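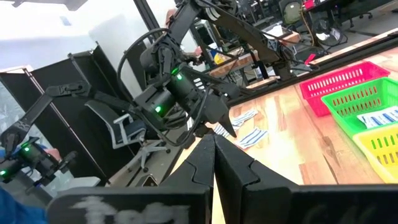 3. Student Project: Sorting Folded Cloths

3.1 Setting

The project ran as part of a one-semester course in applied robotics, taught by Rania Hakim and Thomas Sorrentino. Students worked in teams and chose their own task from a short list. The team discussed in this section, which called itself Drumodance, chose to have robot arms fold kitchen cloths and place them in baskets by color. None of its members had worked with cloth before, and only one, Raghda Harb, had programmed an arm outside of class.

The work started in March and ended with a public demonstration on Jun 27, 2026. Lab time was limited to two sessions a week, so much of the planning took place elsewhere, on paper and in a shared notebook that we later used as a source.

3.2 Task and Workspace

Figure 2 shows the workspace from a camera at the wrist of one arm. The tabletop is wood, with visible grain and a bright reflection near the middle. Both of these matter for Section 3.4. The baskets are pink, green and yellow, and the cloths are white with blue stripes.

Figure 2. Wrist camera view of the table, with the arm's own gripper fingers in the foreground, a second arm reaching over the striped cloths, and the three baskets at right.

The rules were set by the team and approved by the instructors. An attempt began with one cloth laid on the table in any position. It counted as complete if the cloth was folded at least once and ended up inside the basket named at the start. A cloth hanging over the rim counted as a failure. An attempt was stopped after 90 seconds.

3.3 Collecting Demonstrations

The team recorded roughly 3,000 short demonstrations by guiding the arms by hand through a matching pair of control arms. Rosaura Inga kept the log and wrote a short note after each session. Her early notes deal mostly with the operators. Students who were new to the controls tended to grip the cloth in the center, which made it bunch up, and they often paused over the table while deciding where to go next. The trained model later paused in the same places.

After the fourth week the team agreed on a fixed way of folding: pick up the near corner, bring it across, release, and only then reach for the folded edge. Recordings made before that point were set aside. This was the most disputed decision of the project — it meant giving up several weeks of work — and the notebook has two pages of argument about it.

3.4 Results and Problems

In the final test the system completed 37 of 50 attempts. Most failures came at the pick-up stage. The fingers closed just above the cloth, or caught two layers at once and dragged the whole piece along. Placing the cloth was more reliable, and the team found no clear difference among the three baskets.

Lighting caused trouble throughout. Majdi Twal noticed that pick-ups failed more often when a cloth lay near the reflection on the tabletop, where white fabric and bright wood are hard to tell apart in the wrist view. The team tried a dimmer lamp setting, which helped somewhat, and then recorded extra demonstrations in that part of the table.

3.5 What the Students Reported

We interviewed each team member after the demonstration. All of them said they had expected to spend most of their time on the model and had instead spent it on recording and checking data. Harb said she would write the folding rules before touching the arms if she did the project again. Inga thought the log should have been shared with the other teams from the start, as at least one of them ran into the same problem with paused motions.

The instructors have since changed the course schedule. Teams now submit a one-page recording plan in the second week, and the first lab session is used for practice with the controls only.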